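Household Fetch and Place: second progress report to the Listola fund
Prepared by Puspita Tarigan, Teoh group
2021-12-20

We are well into the second half of the project, and I'm happy to say this has been our best stretch so far. The short version: the search method we proposed works in simulation, it works better on cluttered surfaces than we dared write in the application, and we now have a clear picture of where it still falls down. The longer version follows, with the spending notes at the end.

As a reminder, the task is simple to state. A simulated robot is told to find a named household item somewhere in a furnished apartment, pick it up, and bring it to a named place. It has no list of where things are. Our method, which we call Bustness, keeps a running guess about where the item might be and updates that guess every time the robot looks at something. The older method we compare against, Flavton, visits furniture in a fixed order and forgets most of what it saw along the way.

What we did since September

The first job was building harder test rooms. Our early ones had one item per surface, and both methods did fine on them. The new set puts small items on soft furniture, close to each other and close to seams and cushions, where their outlines are easy to lose. Sofas are now a regular part of the test, along with drawers, counters and tables.

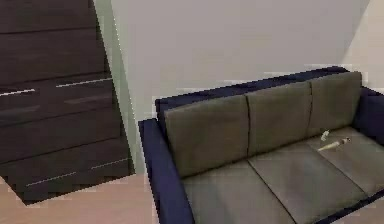
Small things lying close together were the biggest source of error for us in the fall. The detector would merge two neighbors into one, give the pair a single wrong name, and the robot would cross the item off its search and leave the room. We tried a larger detector first and got very little for the extra computing time. What helped was much cheaper. When two possible outlines touch, Bustness now holds back its decision and asks for one more look from a different angle. The extra look adds a bit of travel, but the robot stops throwing away the right answer.

We ran 592 search episodes with the new rule, using the same starting points for both methods. Bustness found and delivered the right item more often than Flavton in every room type we tested, and the gap was widest on sofas. I was surprised enough by that to have the whole sofa set run again from scratch with new random seeds. The result held. The full tables, with the spread between seeds, are in the appendix you already have access to.

Longer surfaces

The second job was counters. A long counter is a different kind of problem: from any one spot the near items are large and clear while the far ones shrink to a few pixels, and the floor plan decides how close the robot can get. We wanted to know whether the running guess would push the robot to move along the counter when it should, without being told to.
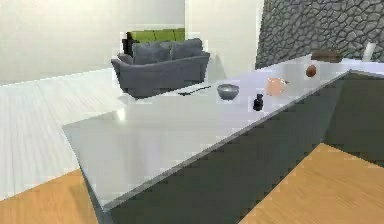 It does, most of the time, and watching it happen is a real pleasure! The robot gives a surface a first look, lowers its guess for the part it saw well, leaves the far part open, and then drives down to check. We never wrote a rule for that. It comes straight out of how the guess is updated, and it is the result I most want to write up.

There are still 23 counter episodes that bother me. In these the robot finds the item, drives up, and then picks a standing spot it can't reach from. It tries again from nearly the same place until time runs out. The search part has done its work by then, so the fault is in how we choose where to stand. We have a fix in testing that remembers failed spots and keeps away from them. Early runs look good, but there are too few of them to report yet.

Things that went slower than planned

Rebuilding the test rooms took longer than we allowed for, mostly because of items that sank into cushions or slid off edges when the physics started up. Checking them by hand ate 20 working days. We now have a script that drops each item, waits for it to settle, and flags anything that ends up out of place.

Spending

We are on budget overall. Computing came in under the estimate, and we would like to move 2,000 dollars of that into storage so we can keep the complete recordings of every episode. Please let me know if this needs a formal request.

Next steps

Finish the standing-spot fix and rerun the counter set. Add closed drawers to the search, so the robot has to decide when opening one is worth the time. Start the paper, with the counter result as its center. A draft should reach you ahead of the next report.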